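Prellus Reading Hour: Planning and Running a Color-Themed Storytime
Student project report, Early Literacy Practicum
Site: Plotell Branch Library, children's room

1. Purpose
The project tested whether a fixed session order helps children aged three to five stay with a group through a full storytime. The theme was color mixing. One session was run each week in January.

2. Session plan
Each session opened with a greeting song, followed by a short talk on the colors the children were wearing. Two picture books were read, with a movement rhyme between them. The rhyme lasted two minutes. A flannel board activity closed the group portion, and 15 minutes were left for a paint craft.

Books came from the Horobets picture book list, which sorts titles by length. The first book in every session was under 1000 words. The second was shorter and had a repeated line for the children to say.

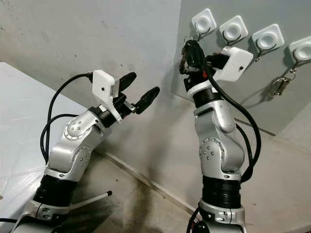
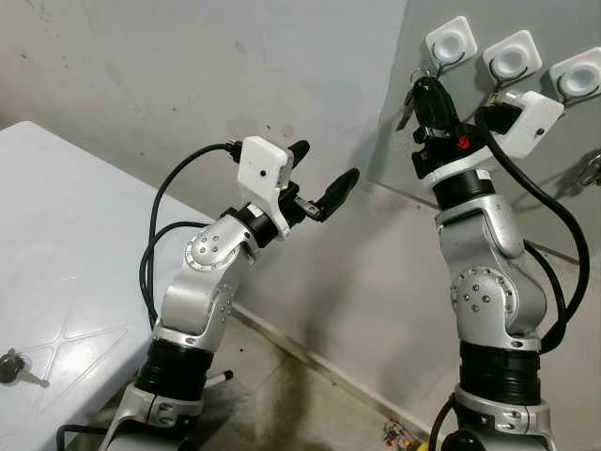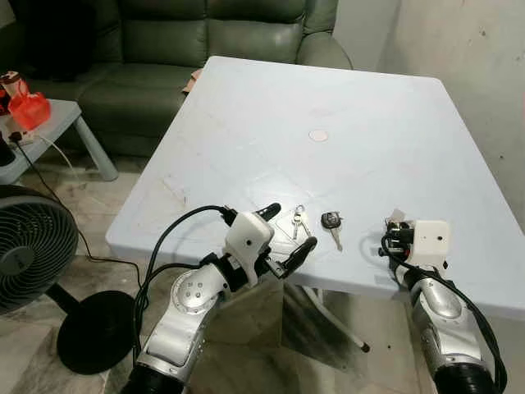
3. Comments on the draft
Ukness wrote that the order of the two books should be reversed in at least one session, as the report otherwise cannot separate the effect of book length from the effect of the children getting tired. The same comment asked for the rhyme to be kept in place so that only one thing changed.

The change was made in the final session. Attention during the longer book was lower when it came second. Four children left the rug before the last page. With a single session, the result is weak.

4. Limits
Attendance differed from week to week, and late arrivals missed the greeting song. Attention was scored by one observer using a paper form. Scores for the flannel board were left out of the comparison, as the form had no line for it in the first two sessions.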